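Unit 4: Drums and bass in the heavy mix

4.1 Kick drum
The kick has to be heard as a click and felt as a thump. Cut at 400 Hz with a wide band to remove the cardboard tone, then look for the attack higher up. On the Plakum session the drummer plays long double-kick runs, so the low end is kept short. Roll off below 30 Hz before any compression.

Samples may be blended under the live track. Check the phase of each sample against the close microphone – a late sample thins the sound even when it is louder. 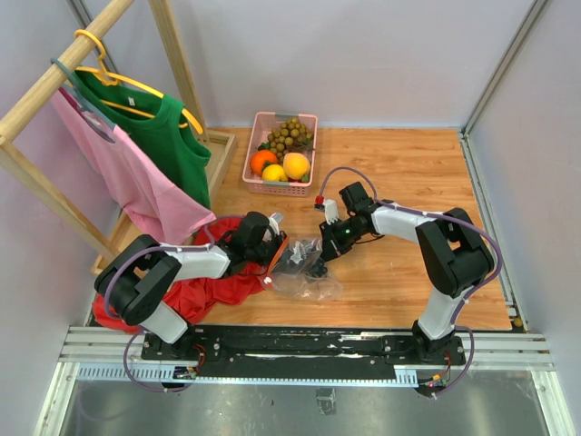
4.2 Bass guitar
Split the signal into two tracks. The low track stays clean and is compressed hard. The high track goes through distortion and carries the pick noise. Recombine and listen in mono.

In the Akard stems the bass follows the guitars in unison almost throughout. Where the guitars drop out before the second breakdown, the distorted track sounds thin on its own and should be raised by automation, not by changing the balance for the whole song.

4.3 Guitars against bass
Two rhythm takes, panned hard left and right, are enough for most songs. Use less gain than the player used at rehearsal. Stacked takes add up, and the palm-muted notes lose their edge first.

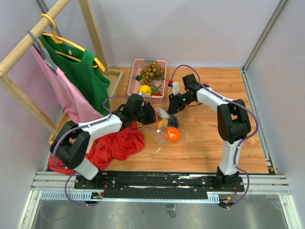 High-pass both guitars until they sound slightly weak in solo, then bring the bass back in. If the riff now lacks weight, adjust the bass first and leave the filter where it is. The McPhee mix follows this order; the Rinance mix does not, and its guitars mask the kick in every chorus.

Exercise
Load the Rinance stems. Rebalance kick, bass and guitars using level and filters only. Export one version with the master limiter off and one with it on, at matched loudness.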